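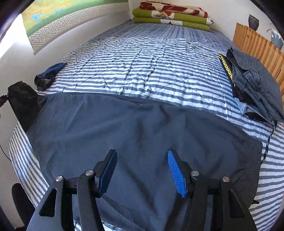 Studwood Digest, Vol 9, Issue 6

From: Chantal Friesen
To: studwood-list
Subject: Re: [studwood] Opening width from the pads, and the clips we throw away
In-Reply-To: message of Colton Lavoie, Thursday

Hello Colton, hello all,

Thank you for the detailed questions. I prefer to answer on the list, as Jade asked me two of the same things privately and I think other groups with the same gripper will meet the problem. I put my replies between your paragraphs.

Colton Lavoie wrote:
> We tried to reproduce the width estimate from your Bustusum note on our
> own recordings and we lose more than half of them. The code looks for
> the two blue fingertip pads, fits a line to each, and takes the distance
> between the tips. On a table with lamps this is fine. In bedrooms it is
> a disaster. Did you see this also, or do we have a wrong setting?

You do not have a wrong setting. We saw exactly this. The version in the note has a fixed color threshold for the blue, and it was tuned in our lab by Ghislain, under ceiling lights. When we went into homes to record the handling of clothes, the daylight came from one side only, and the two pads of the same gripper had no longer the same color for the program.

The clip whose still is at the head of this message is a typical one. There is very bright daylight at the upper left, the right pad is bright blue and you can count its ridges if you like, and the left pad is dark blue, mostly in shadow and seen at an angle. The old threshold accepts the right pad and refuses the left. With one pad only, the program reports no width, and after enough frames without width the whole clip is rejected. For a person it is obvious that the gripper is wide open.

There is a second difficulty in the same clip, and it was for us the more unpleasant one. The cloth is a dark slate grey with a bluish tone in the middle. If you simply make the threshold lower so that it accepts the shaded pad, it begins to accept pieces of the garment too. The line fit then goes somewhere along a fold and the width becomes nonsense, with a high confidence. I would rather have a rejected clip than this.

> How many clips did you keep in the end? The note gives only the
> percentages per room.

I am sorry for this, the table should have had the numbers. We recorded 1623 clips of garments on beds. The color threshold kept 757 of them. All the policies in the note were trained on these 757, so please read the success rates with this in mind. It is a selection in favor of good light and light-colored clothes, and we did not say it clearly enough. Brittany has corrected the text and the new version will be on the project page in November.

> Is there some trick for the shadow, like normalizing each side of the
> image on its own? We tried it and it helped a little.

We tried the same and it also helped us a little, but it makes new errors when there is a strong pattern behind the pad. Striped bedding is bad for this. The normalization of one side depends then on how many stripes are in the window, and the result moves when the gripper moves.

What works for us now is to stop using the color as the main cue. The arms of the gripper are rigid bars with joints, and the joints have round silver pivot pins. From the camera we see four of them, two on each side. The camera is fixed to the tool, so the outer pins should stay at the same place in the image, and the inner ones travel on a known path when the fingers close. If you know where the inner pin is on its path, you know the opening, and you do not need to see the pad at all. The pins are small, but they are bright on black, and this contrast survives the shadow much better than dark blue on dark grey.

The procedure is this:

1. Calibration. Open and close the empty gripper slowly, six times, in good light. Record the inner pin positions and the pad distance together. Fit one curve for the left and one for the right, do not share them. Our two sides differ, because the linkage has some play.

2. In each clip, find the outer pins first. They should be where the calibration says. If they are displaced by more than nine pixels, the camera mount has moved and the clip goes to a person.

3. Search for the inner pins only along their path. It is a narrow strip of the image, so a reflection on a button or a zipper does not disturb very often.

4. Convert each side into an opening and compare. The mechanism is mirrored, so the two sides must agree within the play. If they agree, take the mean. If only one pin is found, use that side and mark the frame.

5. Use the blue pads as a check where they are well lit. We do not reject a frame any more when this check fails.

Point 4 is the one I like most, because it gives us a measure of trust which we did not have before. In the old method the two pads gave one number together and there was nothing to compare it with.

> Last thing. Seidel's group says that for garments the width is not
> important at all and only the wrist pose matters, because cloth is thin
> and the gripper is either open or closed. Do you agree?

Here I agree only in part. For lifting one flat layer it is nearly true. The person opens, approaches, closes, and a binary signal would be sufficient. But look at the upper edge of the garment in the still: behind the long curve there is a thin second layer of cloth showing near the center. If the task is to take the top layer only, people do something different with their fingers than when they take both. In our recordings they narrow the opening before they touch, and they come in from the side of the edge. If they want both layers, they stay wide until late. A policy trained with binary open/closed never learns this difference, and in our tests it took whatever it happened to take.

I must be careful here, as this observation is from our operators only, and the operators are Ghislain, Jade and myself. We have probably learned habits from each other. If your people do it otherwise, I would like very much to know.

The same goes for gathered edges. On the right of the same garment the edge is puckered with small ruffles, and there the cloth is thick for the fingers even when it is one piece. The final width after closing tells you something about what is held. With the binary signal you lose it.

Now the results with the pins, so far as we have them. I do not want to give success rates before the policies are trained again, and this has not been done. What I can say is on the side of the data. Most of the rejected clips with side light come back. The clips which still fail are mainly of two kinds: those in which a sleeve or the corner of a blanket lies over one of the joints, and those with strong motion blur while the person shakes the cloth. For the first kind one side is usually enough. For the second I have no good idea, and I suspect it is better to cut the shaking out and keep the rest of the clip.

One warning about the background. We had the fear that crowded rooms would be a problem for the pins, since a bed in a real home has always something on it and next to it. In this clip you have folded blankets with red and yellow motifs at the wall, a pile of dark clothes on the right with a round button and a yellow and black netted strip, a painted hanging on the left wall. For the pad method such things were a danger, because it searched the complete image for blue and there was denim in the pile. For the pin method it makes no difference, the search strip does not go there. So please do not tidy the rooms before you record. We did this in the first weeks and regret it now.

The black curved borders in the corners come from the lens. Mask them before you do anything else, otherwise the first normalization step takes them for a part of the image and everything becomes too bright. I mention it only because the mask is in a separate file and two people have already forgotten it, and one of them was me.

The code for the pin tracker is in the Lusonora repository, in the branch "pins". The documentation is short. The calibration script expects the old file format, and Brittany is changing it. Until then, export with the option for version two and it will be read correctly.

Colton, if you can send me a small number of your rejected bedroom clips, I will run them here with your own calibration recording. Please include some with dark clothes. If you also have somebody who has never seen our videos and can do the one-layer and two-layer grasps, a recording of that would be more useful for me than anything else.

With best regards,
Chantal

_______________________________________________
studwood-list mailing list
To change to single messages instead of the digest, edit your subscription options.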